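Kit Tips: The Night Before and the Morning After
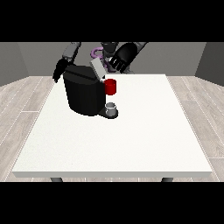

Skodlow, 27 Aug 2021 — by Njål Bråten

Wetsuits first. Rinse yours in cold fresh water, inside out, then hang it folded over a fat hanger at the waist. Hung by the shoulders it will grow arms fit for a gibbon.

Rubber smell that survives the rinse: a capful of white vinegar in a tub of water, 25 minutes, rinse again. The neighbors may think you're pickling something.

Bike shoes dry overnight if you pull the insoles and stuff the toes with newspaper. Change the paper once before bed. Keep them off the radiator — I have a pair from January that now fit my nephew.

Bottles go in the freezer only three-quarters full. I have mopped up the alternative.

Chain: wipe, one drop of oil per link, wait, wipe again. Most people skip the second wipe and wear it on the right calf for almost 13 miles.

Race numbers peel better with a hair dryer on low. The inked ones on your arm come off with sunscreen and a rag, or in eight days by themselves.

Safety pins live in an old mint tin. Mine holds 1000, by the feel of it, and all of them are open.

Contact Njål via the Skodlow club page | © 2021 | Back to top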